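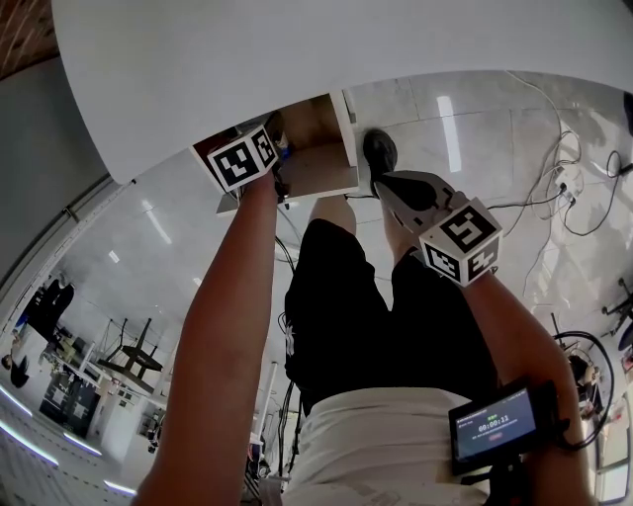
Is the Zivari handheld kit worth renting for a small team? For a month or two, I think so, as long as you have someone who can keep up with the files.

We took the two-hand set from Tindton in February and kept it for 56 days. The rental came to $2428, plus a deposit that we got back. In the case you get a left and a right gripper, the marker cubes, a forearm display with straps, and a charger. The manual is short and the section on calibration is out of date. Consuelo Villaseñor at Tindton sent me the newer pages the same afternoon I asked.

Setup took me most of a morning the first time. After that it was quick. The display shows a timer, and I got used to glancing at it between takes.

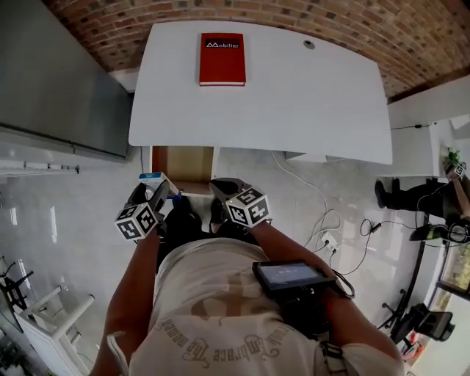 Small cartons were the easiest thing we tried. Drawers took more practice, mainly because you have to learn how far back to stand before you pull. Maham Gilani did most of our sessions and kept 274 takes out of the whole rental. She says the grips got heavy for her after an hour, so we moved to shorter turns.

I have two complaints. The strap for the display slides on a thin arm, and the upload program, Jimetden, stopped on us 7 times. Each time it picked up where it left off, but only after a restart.

I also got a quote from Lashari. Theirs was cheaper by the week, with no display and no phone support. If we rent again I'll go back to Tindton and ask for the smaller strap.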